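Chapter 10
Observing Automated Work: The Demonstration Visit

Learning objectives

After completing this chapter, students should be able to prepare for a demonstration visit, record what they observe in an orderly way, and distinguish between a task that has been shown and a capability that has been claimed. Students should also be able to write a short visit report that a reader who did not attend can follow.

10.1 Why visits belong in this course

The earlier chapters treated automation through diagrams, cost tables and written specifications. These are necessary, but a student who has learned only from paper tends to overestimate some difficulties and miss others. Planning the path of an arm across a room may take several pages to explain and cause little trouble in practice. Picking up a small object from the floor takes one line in a specification and can occupy an engineering group for months.

A demonstration visit corrects this imbalance. The visitor sees a task performed at its own pace, including the pauses. The visitor may also put questions to the people who prepared it, and their answers often concern matters left out of the printed program: how the objects were chosen, how often the arrangement is changed, and who decides when a run should be stopped.

The case used in this chapter is the open day held by the Prirneck Institute on July 24, 2025. Students from the introductory course attended in two groups and stayed for the morning session. The program was arranged by Tala Salameh, head of the household robotics section, and the student groups were led by Santino Benítez, who teaches the laboratory portion of this course. The session lasted 30 minutes for each group, followed by a discussion in the seminar room.

10.2 Simulation as a subject for a visit

Part of the program was carried out in simulation. Some students were disappointed when they read this in advance, and their reaction deserves a reply. Much of the work in household robotics is now developed in simulated rooms before any physical machine is involved. In such a room the furniture can be moved without effort, a run can be started again from the same position, and a dropped object damages nothing. A visitor who wishes to understand how the work is done should therefore see this stage as well as the hardware.

Simulation has limits that the observer should keep in mind. The friction between a gripper and a can, the slight bending of a thin wall, and the behavior of an object that rolls are all calculated by a model, and the model may be wrong. Ms. Salameh told both groups that a task completed in simulation is regarded by her section as "permission to try it on the floor."

10.3 The tidying task

The task chosen for the open day was called Fuchs, after the name of the software module that controls it. A robot with two arms works in a living room with a wooden floor. Small cylindrical objects are to be gathered from the floor and placed in a round, open container. The work requires the two arms to take different roles, with one managing the container while the other attends to the objects.

Observers were asked to watch the container as closely as the objects. Its angle determines how easily an object can be placed inside and whether the contents are likely to stay there. They were also asked to note what each gripper was doing when it appeared to be idle.

Figure 10.2. Simulated views from the tidying task, not arranged in order of time.

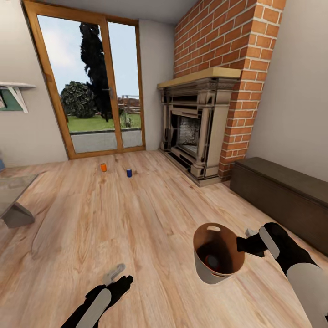
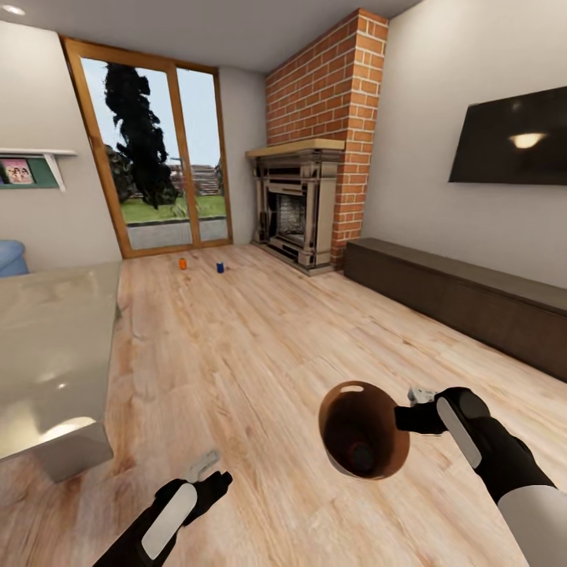
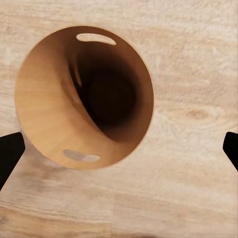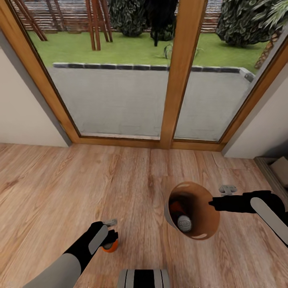

10.4 Recording what was observed

Students were given an observation sheet with 16 lines, each for a single entry. An entry consists of the time, the action, the arm concerned, and a remark. Remarks should be brief and should describe events. "Right arm stopped above the floor" is an acceptable remark. "Robot was confused" is a guess about a cause and belongs in the discussion section of the report, if it belongs anywhere.

Many students found that they could not write and watch at once. Mr. Benítez recommends working in pairs, with one student speaking and the other writing, and changing places halfway through. Sheets should be compared on the same day, while differences can still be settled from memory.

Where the host permits questions during a run, these should be confined to matters of safety and procedure. Questions about performance are better held for the discussion, when the staff are able to give them full attention. Students should always ask how many attempts were made before the one they saw, and under what conditions the task is known to fail.

The next section sets out the form of the visit report. It is due one week after the visit and should not exceed 2 pages, excluding the observation sheet.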